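굵은 꽈배기 니트 접기와 보관: 침실 작업 갤러리

겨자색 계열의 굵은 꽈배기 니트를 침실에서 접어 보관하는 작업을 정리한 페이지다. 편직물 관리 연재의 네 번째 갤러리이며, 앞선 회차에서는 얇은 메리야스 편직과 골지 카디건을 다루었다. 글은 Áine Breathnach, 치수 확인은 Tshepo Shabalala가 맡았다. 접기 방식은 몸판을 세로로 한 번, 가로로 한 번 접는 4분할을 기준으로 한다.

굵은 꽈배기 조직은 평편 조직보다 두껍고 폭 방향으로 수축해 있다. 같은 사이즈의 평편 스웨터와 같은 방법으로 접으면 접힘선이 꽈배기 능선 위에 걸리고, 그 자리에 눌림 자국이 남기 쉽다. 접기 전에 평평한 면에 펼쳐 조직의 방향을 확인하는 단계를 생략하지 않는다.

1. 펼치기

침대 위에서 작업할 때는 이불을 먼저 당겨 주름을 없앤다. 바탕에 주름이 있으면 몸판 폭이 좌우로 다르게 읽힌다. 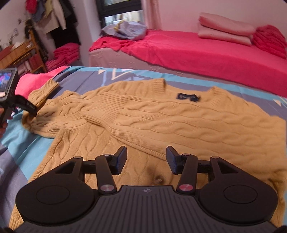 소매는 마지막까지 당기지 않는다. 소맷부리 골지를 잡고 당기면 소매통이 세로로 늘어나고, 착용 시 손등을 덮는 길이가 된다. 위치를 옮길 때는 팔꿈치 부근을 아래에서 받쳐 든다. 몸판에 뭉친 부분이 있으면 손바닥으로 중심에서 바깥쪽으로 밀어 편다. 손가락 끝으로 집어 펴는 방법은 올이 걸릴 수 있으므로 권하지 않는다.

목둘레 골지는 앞뒤를 맞춘 뒤 손대지 않는다. 안쪽 라벨의 위치를 뒤판 중심의 기준점으로 쓰면 편하다. 라벨이 중심에서 벗어나 봉제된 제품도 있으므로 양쪽 어깨 봉제선과 대조한다.

펼친 상태에서 잰 값은 다음과 같다.
가슴 단면: 51cm
몸판 폭, 밑단 골지 바로 위: 44cm
측정 기준: 당기지 않은 상태, 평면 위

2. 집어 올리기와 옮기기

니트를 한 지점만 잡고 들어 올리면 자체 무게가 그 지점에 모인다. 골지 끝단은 신축이 커서 변형도 가장 먼저 나타난다. 잠깐 들어 올리는 정도는 문제가 되지 않으나, 그대로 들고 이동하거나 걸어 두는 것은 피한다.

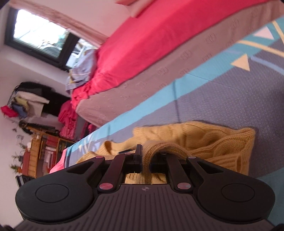

바닥이나 러그에 닿은 니트는 접기 전에 표면을 확인한다. 꽈배기 골 사이에는 러그의 섬유와 머리카락이 잘 끼며, 점착 롤러로는 골 안쪽까지 닿지 않는다. 부드러운 의류용 솔을 조직 방향으로 짧게 움직여 빼내고, 남은 것은 핀셋으로 제거한다. 보풀 제거기는 능선 부분의 실을 깎아 내므로 이 조직에는 쓰지 않았다.

이동할 때는 몸판을 반으로 겹친 다음 양팔로 아래를 받친다. Sibusiso Kekana는 얇은 면 보자기를 밑에 깔고 보자기째 옮기는 방법을 제안했다. 세탁 직후 물을 머금은 니트에는 이쪽이 더 적합하다.

3. 접기

순서는 다음과 같다.
가. 앞판을 아래로 두고 양 소매를 등 위로 접는다. 소매끼리 겹치는 폭은 최소로 한다.
나. 세로 중심선에서 반으로 접는다. 중심 꽈배기가 있는 디자인은 접힘선을 꽈배기 옆의 안뜨기 골로 옮긴다.
다. 밑단을 목둘레 쪽으로 올려 접는다. 누르지 않는다.
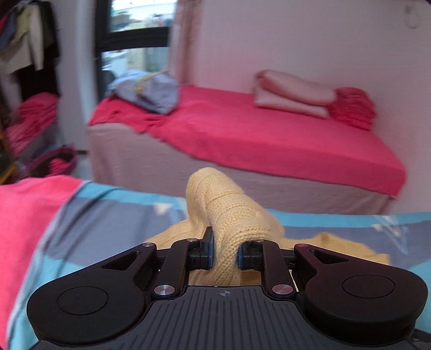
접은 뒤의 두께는 위에 무엇을 얹을지 정하는 데 필요한 값이다. 꽈배기 니트는 더미의 맨 위에 두고, 아래에는 얇은 편직물을 둔다. 서랍 깊이가 부족하면 가로 접기를 생략하고 넓게 눕힌다. 돌돌 마는 방식은 공간을 줄이지만 바깥쪽 조직이 계속 당겨진 상태로 남아 장기 보관에는 맞지 않는다.

4. 보관 메모

장기 보관 전에는 반드시 세탁하고 완전히 말린다. 겉면이 말랐어도 꽈배기가 교차하는 부분에는 습기가 남을 수 있으므로 하룻밤 더 펼쳐 둔다. 압축팩은 사용하지 않는다. 방충제는 옷에 직접 닿지 않게 상자 모서리에 두고, 서로 다른 성분의 제품을 섞지 않는다. 접힘선은 17주마다 위치를 바꾼다. 2월에 넣은 니트라면 초여름에 한 번 꺼내 다시 접게 된다.

치수에 관한 정정은 Tshepo Shabalala에게, 접기 순서에 관한 의견은 Áine Breathnach에게 보내면 된다. 다음 갤러리는 후드가 달린 편직물을 다룬다.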